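Plakell: Breakfast Recipe Lines with Parsed Quantities
Data card and README, release 2

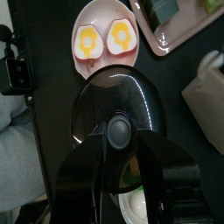

Fried egg toast, toy version, on a pink plate.

Summary

Plakell is a text data set of ingredient lines taken from home breakfast recipes. Each line is stored as the cook typed it, together with a parsed quantity, unit, ingredient name and preparation note. It was built to test ingredient parsers on short, messy input. The release covers nearly 900 recipes and contains text only.

Source

The recipes come from the reader pages of Braltent, a cooking newsletter that closed its archive in July. Contributors agreed to reuse when they submitted. Recipes copied from cookbooks were removed where the editors could identify them. Names, email addresses and personal stories above the ingredient list were stripped before annotation.

File layout

lines.tsv – one ingredient line per row
recipes.tsv – one recipe per row, with title and stated servings
units.tsv – the list of accepted units and their spellings
splits/ – train, dev and test lists, by recipe ID
tools/check.py – format checker, standard library only

All files are UTF-8 with Unix line endings. Fields are separated by tabs. Quotation marks have no special meaning, so turn off quote handling in your reader or inch marks in pan sizes will swallow the rows after them.

Fields in lines.tsv

recipe_id: matches recipes.tsv
line_no: position in the ingredient list, starting at 1
raw: the line as typed, including misspellings
qty_low, qty_high: decimal numbers; equal when no range is given
unit: a key from units.tsv, or empty for whole items such as eggs
item: ingredient name, lower case, singular
prep: free text, for example "beaten" or "at room temperature"
flag: see below

Flags

A – amount missing ("salt", "butter for the pan")
C – compound line naming more than one ingredient
E – either/or line ("milk or cream")
H – heading inside the list ("for the topping")
S – size word used in place of a unit ("a knob of butter")
X – annotators could not agree

A line may carry more than one flag, written without spaces. Heading lines have empty quantity and item fields and should be dropped before scoring.

Annotation

Two annotators worked through every recipe separately. Disagreements went to Reto Moser, who settled them or assigned flag X. In the final files, 307 lines carry that flag. Most of them are size words: "a handful of spinach" has no defensible number, and the guideline for it changed during the work. Rows annotated under the old guideline were redone, but the prep field may still show traces of it.

Eggs needed a rule of their own. Where the line says "2 eggs plus 1 yolk", the row is flagged C and the quantity refers to the first item. "Egg whites from 3 eggs" is stored with the item "egg white" and quantity 3. Egg sizes go into prep, never into unit.

Splits

The test split was drawn by contributor, so no cook appears in both train and test. This matters more than it may seem. Several contributors sent in many recipes and type their fractions the same way every time. The dev split does share contributors with train; scores on dev run higher.

Known problems

Fractions typed as a single character were converted to decimals in the quantity fields and left alone in raw. In 6 recipes the conversion happened twice, and raw is lost. They are marked in recipes.tsv with "raw_ok = 0".

"Cup" is read as the US cup throughout. A few contributors outside the United States probably meant something else.

Titles are unedited and repeat often. Do not use them as keys.

The recipes lean heavily toward eggs, toast, pancakes and oats. A parser tuned on Plakell should be checked on something else before it is used for dinner recipes or baking.

Changes since release 1

Added flag E, previously folded into C.
Replaced comma-separated files with tabs.
Merged "tbs", "tbsp." and "T" under one unit key.
Removed duplicate submissions found by Sekar Yusof.

Use and contact

Free for research and teaching. Commercial use requires written permission from Prelau, which holds the archive. Corrections should give the recipe ID, the line number and the proposed values. Send them to Sekar Yusof at the project address in CONTACT.txt. Accepted corrections go into the next release; files in a published release are not changed.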